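Fletmont Draft Excluder Review - One Winter With a Noisy, Chilly Hallway

I'll start with the thing that made me buy it. Our back hallway has always been the coldest spot in the house, and every time the wind picked up you could feel it on your ankles in the kitchen. I'd been rolling up an old bath towel and kicking it into place every night like my grandmother used to, and I was so tired of washing that towel!

So I ordered the Fletmont, the double-sided kind that slides under the door and moves with it. I also tried the Mestar stick-on brush strip on the pantry door, mostly so I'd have something to compare it to (and because it was on sale, I can't resist a sale).

Fitting the Fletmont took me maybe ten minutes, and most of that was hunting for scissors. You measure the door, trim the two foam tubes, slip them into the fabric sleeve and slide the whole thing underneath. The instructions are tiny and the drawings are worse, so go slow on the trimming. I took too much off one tube and ended up with a gap on the hinge side. I stuffed an offcut in there and it has been fine.

Does it work? For me, yes. The ankle draft is gone, and the hallway light doesn't leak into the bedroom anymore, a bonus I hadn't thought about at all. It does drag on carpet. On our wood floor it glides along nicely and picks up a truly shocking amount of dog hair, so I pull the cover off and wash it every few weeks. Cold wash, hang to dry. I put it in the dryer once and it came out a little snug, but I got it back on with some swearing.

The Mestar strip looks neater, I'll give it that. You barely notice it. But the glue gave up on the hinge end in April and I had to stick it down again with my own tape. My neighbor Siebe Smits has the same strip on a painted metal door and hers hasn't budged, so it may just be my old gloss paint.

Noise is where I expected too much. The box talks about a quieter home, and the Fletmont does take the edge off the TV, but voices come right through. If that's your main problem you'd be better off putting money into a proper seal around the sides and top. I've been looking at the Verbruggen rubber kit for that and will probably try it on the bedroom next.

Would I buy the Fletmont again? Yep, and I already have - a second one, in the dark gray, for the laundry room. Just measure twice, buy the longer size if you're in between, and keep that offcut.

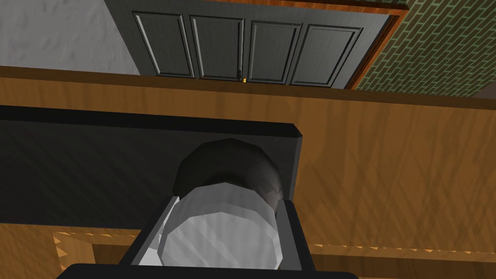
One more thing on sizing: check the gap under the door as well as the width. Mine came with 3 pairs of foam tubes in different thicknesses, and I used the middle ones. The thick ones made the door so stiff I had to put my shoulder into it, so they're in the garage now, waiting for me to think of a use for them.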